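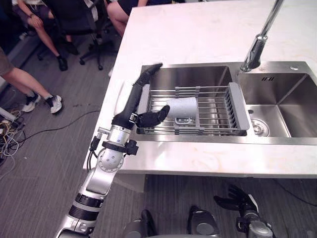
Rianne Aerts
Kitchen safety checks, Plikport
April

Shared kitchen, sink and dishwasher run: checklist with comments

Form 397, job 2819. The form comes from Grirkari and I have kept its wording for each item, including the ones I think are badly put. Results are Pass, Fail, Query or Not checked. Comments are mine. I have no great faith in a form that gives the same weight to a plug chain as to a live socket, so please read the comments before you look at the results.

1. Sink is of suitable material and securely fitted
Pass.
Stainless-steel double sink, set into a light worktop. I leaned on the rim at both sides and it didn't shift. "Suitable material" is a strange thing to ask about a steel sink.

2. Sealant around sink is complete
Query.
Somebody has been round it with Hondska sealant, going by the invoice left in the folder. The invoice promises a joint that will "never need attention". I'd like to meet the joint that doesn't. It was firm under a fingernail at the front and slightly soft at the back behind the tap, so that stretch goes down for another look.

3. Drainage rack is stable and free of sharp edges
Pass, with reservations.
The rack has metal bars and grey end pieces and sits down in the basin. The bar ends are covered, and I ran a cloth along both sides without snagging it. My doubt is about what people put on it. A row of round bars gives a curved mug very little to sit against, and the pale one on its side is about as much as I would trust to it. Glasses should stand upside down or go somewhere else. The form asks if the rack is stable. It doesn't ask if the crockery is.

4. Rack does not obstruct the drain
Pass.
There is clear space between the bars and the floor of the basin. I still want the rack lifted out at the end of the day. Teaspoons go through gaps like these, and so do small knives, and the person who finds the knife usually finds it with a hand.

5. No sharp items left in basin
Pass.
For what it's worth, which is the one moment I looked. I would sooner have a rule than a tick. Knives don't go in the sink at all. They are washed in the hand, wiped and put back.

6. Hot water temperature is controlled
Query.
The card by the boiler says the tap is limited to 40 degrees. The card is unsigned. My thermometer had a flat battery (my fault), so I can't say the card is right and I won't copy its number into the results column as though I had measured it. Recheck.

7. Tap operates freely and does not drip
Pass.
I gave it two minutes by the clock. Handle a bit stiff. The Gaillard leaflet in the drawer recommends a yearly service for taps of this kind, and I notice Gaillard also sells the service.

8. Waste pipe and trap are sound
Pass.
I filled both basins, let them go together and felt under the trap with a paper towel. The towel came back clean. Please stop packing bleach bottles against the pipe. If one joint moves, you'll have a leak and a split bottle in the same cupboard.

9. Dishwasher is loaded safely
Not checked.
I didn't watch anyone load it, so I can't pass it. The poster tells people to put blades downwards in the cutlery basket, which I agree with, and then says to "fill every space", which I don't. Overfilled racks are how cups get chipped, and a chipped cup should be in the bin. Wrap it first.

10. Dishwasher racks are returned after use
Query.
This is the item I care about most and the form gives it one line. A rack pulled out below the edge of the worktop is at shin height, right where you stand to use the sink. You are looking at the plate in your hands. Push the racks in and close the door, even if you are coming straight back. "Straight back" is when people fall over them. 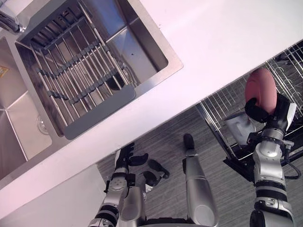

Can I argue with number 10, wrote Odile, because a closed door on a warm machine makes everything inside smell, and we were told to leave it ajar after every cycle. If it has to be shut, we'd want that in writing from whoever gave us the first instruction. She added that the real trouble was people unloading it in two halves, with a phone call in the middle.

Fair point about the smell. I have changed the comment to this: ajar is fine, racks in, door up far enough that it can't catch a leg. I haven't changed the result. The instruction to leave it ajar seems to have been given by word of mouth and has grown over time into "leave it open". The phone call I fully believe.

11. Floor is sound, level and slip-resistant
Query.
Grey floor with a wood-grain plank pattern. I could find no lifted edges where you stand at the sink. Slip resistance is another matter, and I don't accept "it's a kitchen floor" as evidence. The supplier's sheet is missing from the folder. Find it, or have the floor tested. In the meantime a spill gets wiped up when it happens, by the person who sees it, and a mat is not the answer. Mats curl.

12. Worktop edges are free of damage
Pass.
Felt along the front edge with a bare hand. No complaints.

13. Cupboard fronts are secure
Pass.
The one under the sink closes properly if you lift it a little. I've passed it because nothing is loose, but have the hinge seen to before it gets worse.

14. Electrical sockets are a safe distance from the sink
Pass.
Measured with a tape. The kettle lead is another story. It is long enough to reach the basin, so the distance of the socket proves very little. Shorten the lead or move the kettle.

15. Cloths and sponges are changed regularly
Fail.
I asked three people how often and was given three answers, the most cheerful of which was "when it looks bad". Put a day on it and stick to the day. I know a sponge seems a silly thing to fail a kitchen on. It is the only outright fail on the sheet and it costs next to nothing to fix.

16. Staff have read the safety notice
Query.
There are signatures. Several are in the same pen and, I would say, the same handwriting. Redo the sheet with people present.

Actions
Items 2, 6 and 11: recheck, with the missing floor sheet in the folder and a thermometer that works.
Item 10: reword the notice beside the dishwasher and take the old poster down.
Item 14: shorter kettle lead, or move the kettle.
Item 15: cloth and sponge day agreed and written up.
Item 16: signatures again.

Grirkari's scoring page turns all of the above into "Good". I have left that box blank.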